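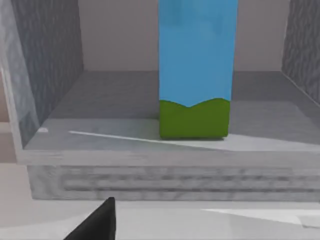 About Motuser

Motuser makes closures and small rigid containers: screw caps, flip-top caps, dropper inserts, wide-mouth jars and the liners that go inside them. Our plant is in Sedwood. We sell to companies that fill bottles for a living, mostly cleaning products, hand lotion and dry food.

Most pages like this one will tell you the supplier is a leader in its field. We have read a lot of them and have never found out who is following. We would sooner tell you what we run and let your own line decide.

What we make

Stock caps in 6 neck finishes, in white, black and natural. Colors are matched to order, with a minimum that depends on the resin. Jars go up to 500 ml. We do not make pumps or trigger sprayers. If you need those, Dirberg makes them, and their necks fit our bottles most of the time. Check before you buy a pallet.

On quality

Every supplier claims to inspect at every stage. Ask what that means. At Motuser it means torque and leak tests at the start of each run and every 2 hours after that, with the results kept by lot number. Bad caps still get through now and then. Send us the lot number and a few of the parts and we will look into it.

On "green" packaging

We offer caps with 40 percent recycled resin. The color varies a little from lot to lot, and we don't recommend them for anything with a strong solvent in it. We are asked about compostable caps every month. The samples we have tried so far cracked at the thread, so we don't sell them, whatever the brochures say.

Our history

We started as the molding shop of Lozano, a bottle filler that got tired of waiting for caps. The shop was later split off under its own name. Lozano is still a customer and pays the same prices as everyone else, which they bring up often.

Samples

Free for stock items. You pay the freight. Please test them with your real product, filled and capped on your own machine. Water tells you very little. The new price list takes effect in February.

Page last updated 14 Dec 2020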